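Week 2: Do tidy workplaces really make better work?

Reading: Mansour, the Provitz paper, pp. 100–114.

Be careful with this one. Asmaa Mansour tracked 13 offices after a clean-desk rule came in and reports fewer errors. She had no comparison group, and the managers who wrote the rule also counted the errors. I wouldn't bet a favourite mug on it.

The Feltach reply is better, though it leans on self-reports. Ask who filled in the forms, and when.

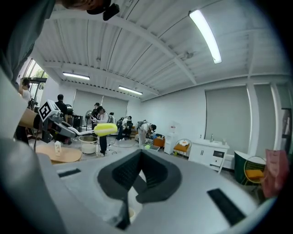
Fig. 2. Working at close quarters.

For next class: find one claim in Mansour that her own table doesn't back up.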